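The Second Life of the Josdale Cannery

Apr 1, 2026

For most of the last century, the town of Josdale ran on tomatoes. Trucks lined up on Ferevness Road before sunrise, and the cannery whistle told people when to eat lunch. When the plant closed, 71 people lost their jobs in a town of 2,272.

Wilma Crichton was one of them. She had worked the sealing line since high school, and her mother had worked it before her. She took a job at the county records office and stayed there until she retired.

"I drove past the building every day and didn't look at it," she says. "Then they put up the sale sign, and I looked."

The sign went up in June. By the end of that summer Crichton and a former line supervisor had a lease on the old loading dock and a name for the business – Pruda, after a street that used to run behind the plant. They started with jarred peppers and moved to canned soup the next year. 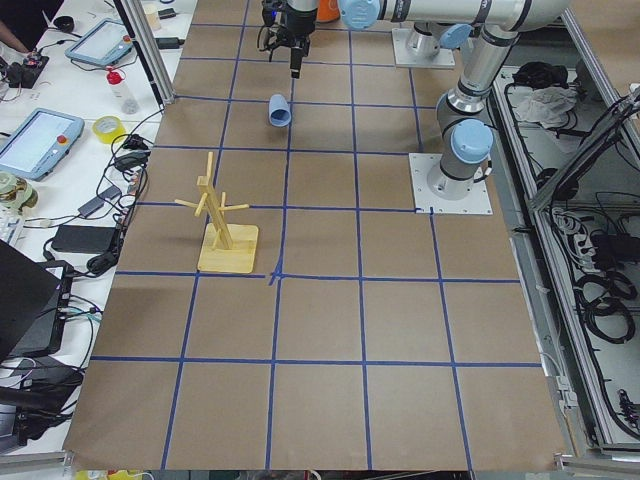 Money was the hard part. The first bank turned them down, and so did the second. A loan finally came through the Wanyama Fund, which lends to small food makers in farm counties. It covered a used kettle, a hand-fed sealer and new drains in the floor. The drains cost more than the other two put together.

Pruda now fills 2,000 cans on a good day. The old plant would have done that before the morning break, but Crichton doesn't make the comparison much. She buys from growers within a short drive, pays them on delivery, and shuts down for the winter when the fields do.

Most of the soup sells in Josdale and the two towns to the south. A grocery chain asked last year for a larger order than the dock could handle. Crichton said no – the roof over the main hall leaks, and she won't borrow again until the first loan is paid off.

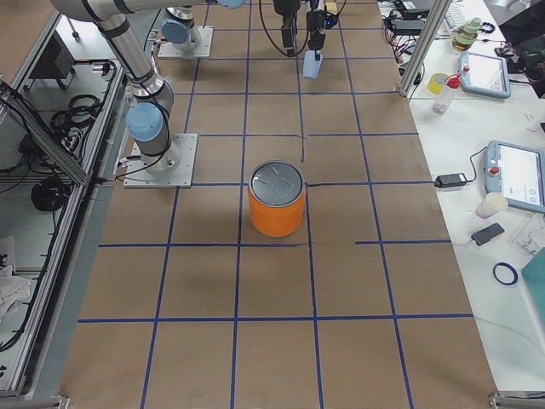 An orange can with a silver lid.

She expects that to take 2 more seasons. After that she would like to fix the roof and bring back the whistle. The county has told her she will need a permit for the noise, and she has already picked up the form.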